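Hearing Protection in a Small Joinery Workshop

Student: Estela Arancibia
Unit: Workplace Safety, Practical Project

1. Purpose

The project looked at how hearing protection is chosen, stored and worn at Lorow, a joinery workshop with 20 employees. The main noise sources are a panel saw, a thickness planer and the dust extraction fan. I visited in January, when all three machines were in use.

2. Equipment on site

Lorow supplies two kinds of protector. Foam plugs come from a wall dispenser beside the time clock. Earmuffs are the Beltier headband model, issued one pair per person and kept in lockers. Visitors are given plugs. The supervisor also keeps a few Istametti banded plugs for people who move in and out of the machine area all day.

3. Method

I watched the machine area over one 8 hour shift and noted whether each person near a running machine was wearing protection, and whether it was fitted properly. Each sighting was entered as one line on a tally sheet. I then handed out a short questionnaire, which was filled in anonymously at the afternoon break.

4. Results

Protection was worn in most sightings. In 38 sightings it was worn but fitted badly. The usual faults were plugs not rolled before being put in, and earmuff cushions sitting over the arms of safety glasses. Workers on the planer had the best results. The weakest area was the assembly bench, which is close enough to the saw to need protection but has no sign.

Several answers to the questionnaire said the dispenser instructions were too small to read. 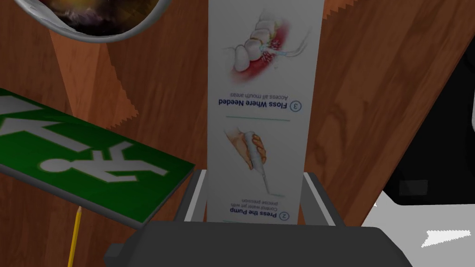 Figure 1. Instruction card with the step heading "Floss Where Needed" (computer render).

5. Recommendations

Put a sign at the assembly bench. Replace the dispenser label with a larger one that has drawings. Check earmuff cushions every month and replace any that have gone hard. The supervisor, Mr Chávez, has a yearly safety budget of $2,493 and expects the sign and label to fit within it. Fitting practice should be added to the induction for new starters.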